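Prirnden rotary cutter, 45mm – three weeks in

Bought this in January, didn't open it till last month. Typical. I had a lap quilt to finish, 400 squares to cut, and my old cutter was chewing the cotton more than slicing it.

First impressions good. Blade went through 8 layers of quilting cotton without much pushing. Handle is chunky, soft grip, fits my hand fine but my freind Chiamaka Obi has small hands and hated it. Try before you buy if you can. The Plosstead shop lets you have a go at the counter.

Safety lock is stiff. Really stiff for the first few days, then OK. Not a fan of the color either, kind of a mustard – whatever, it cuts.

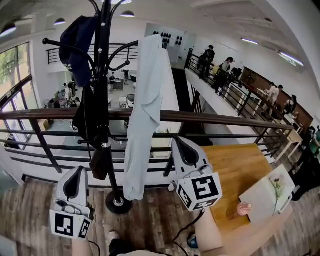

How long does the blade last? Mine got through all 400 squares plus binding strips before it started skipping threads, and I was cutting on an old mat with plenty of grooves in it.

Replacement blades are the annoying part. $18 for a pack, and the Fata ones I had in the drawer don't sit right, they wobble. So you're stuck with theirs. Changing one is easy, one screw, but watch the little curved washer, mine rolled under the radiator and thats where it stayed till bedtime.

Left handed? You can flip the blade over to the other side. Works the same as far as I can tell.

Would buy again, yes. Four stars, one off for the blade price.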